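Homemade puck game on a LEGO baseplate - do the corner pieces need to be glued?

Rosemarie Rothe
My kids want a tabletop game where you move a black hexagonal puck into a goal. The goal is four red L-shaped bricks marking the corners of a rectangle on a big light gray baseplate. I keep reading that you have to glue the corners or they pop off. I have my doubts. Glue seems like a good way to ruin a plate.

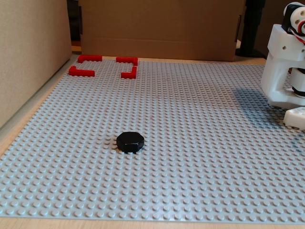
My other worry is the puck. It sits right on the studs, and I don't see how anything slides well on studs. One site swears by a spray called Fluvix. Has anyone tried it, or is that just an ad?

Gyula Csizmadia
Don't glue. Ours has been through 300 games and we lost a corner maybe twice, and you just press it back on. As for sliding, you're right, it won't. We pick the puck up and set it down, 11 moves per player. If you want real sliding you need smooth tiles, and covering a whole plate gets expensive.

Shuk-fan Fu
fluvix worked great for me!! glides like ice

Noémi Bozsik
I'd take the ice claim with some salt. I sprayed a spare plate on a Tuesday and by the weekend it was sticky and full of dog hair. Put felt under the puck if you must, but try it bare first.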